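Perguntas frequentes – boas práticas nas células de dois braços do laboratório Pletden

Posso entrar na zona de trabalho com os braços parados?
Só depois de acionar a paragem e de avisar quem está na consola. Sabemos que custa esperar, sobretudo quando falta só endireitar um cubo, mas um braço parado pode estar apenas à espera do próximo comando.

Os dois braços podem trabalhar sobre o mesmo alvo?
Podem, com todo o gosto, desde que um deles se mantenha acima da pilha enquanto o outro vai buscar a peça seguinte. No projeto Skirley pedimos 5 cm de folga entre pinças.

E se a torre ficar um pouco torta?
Não faz mal nenhum! Conta como válida se a base estiver dentro do quadrado de fita preta – anote o desvio e siga em frente.

Com que frequência se verificam os cabos?
No início de cada turno e sempre que se troque uma pinça. Veja com calma se as voltas dos cabos continuam soltas e longe dos dedos.

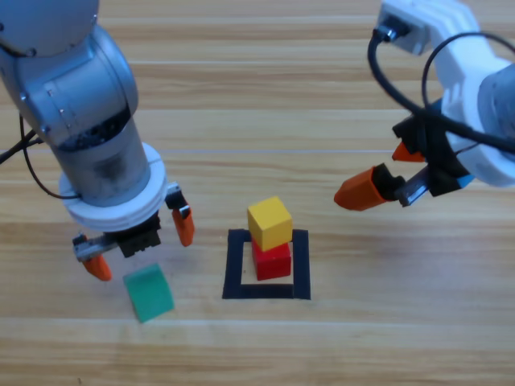
Rajan Ellomitz
Responsável pelas normas de segurança, Pletden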